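Skanen Refurbishing – Flodonwood Workshop
Bench and Open-Chassis Inspection Checklist
Inspection date: 26/10/2019
Area: desktop bench, bay 7
Result: pass with 2 open items

Status codes: OK = meets requirement. C = comment recorded. A = action required before next inspection.

Part 1. Bench and surroundings

1.1 Bench level and stable under load – OK
1.2 Walkway behind bench clear to marked line – OK
1.3 Lighting adequate for reading board markings – C
Measured with the workshop meter at board height. Acceptable, but one ceiling tube flickers at startup. Reported to the landlord.
1.4 Grounding point labeled and tested – A
Tested good. The label has faded and cannot be read from a standing position. Replace with the printed Jalance type used in the other bays.
1.5 Extinguisher in date and within reach – OK

Part 2. Power isolation

2.1 Power cord removed before side panel is opened – OK
2.2 Power button held down after the cord is removed – C
Done at each unit observed. The step is missing from the posted work card – add it at the next revision.
2.3 Power supply cover left closed – OK
No work inside the supply is permitted at this bench. Faulty supplies go out to Dervishi as sealed units.

Part 3. Open chassis

Towers are to be worked on lying flat, with the open side up. A tower standing upright with its panel off can tip when a card or drive is pulled, and this was the cause of the dropped unit recorded in April.

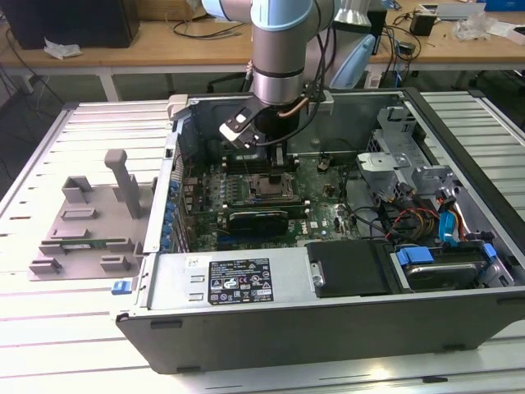 Loose power leads must be moved clear before memory or the processor is handled. They may rest over the drive cage for the time being, but must not be trapped under it when the panel goes back on.

3.1 Chassis flat and fully supported by bench – OK
3.2 Stamped metal edges checked for burrs – C
Drive cages are the usual location. Cut-resistant gloves are available, but the large size is out of stock.
3.3 Graphics card seated level in its slot – OK
3.4 Memory latches closed on both ends – OK
3.5 Data cables free of sharp bends – OK
3.6 Hard drives locked in their bays – A
Handles must be pressed until they click at both ends. One drive in the outgoing rack slid forward when the unit was tilted. Recheck all 93 units in the current batch.
3.7 Regulatory label and barcode left in place and legible – OK

Part 4. Closing up

4.1 Screws returned to tray and tray emptied – OK
4.2 Side panel latched without force – OK
4.3 Log sheet signed for each unit – C
Sheets are complete. The pad holds 200 and is almost used up.

Items 1.4 and 3.6 stay open until signed off by the bench lead.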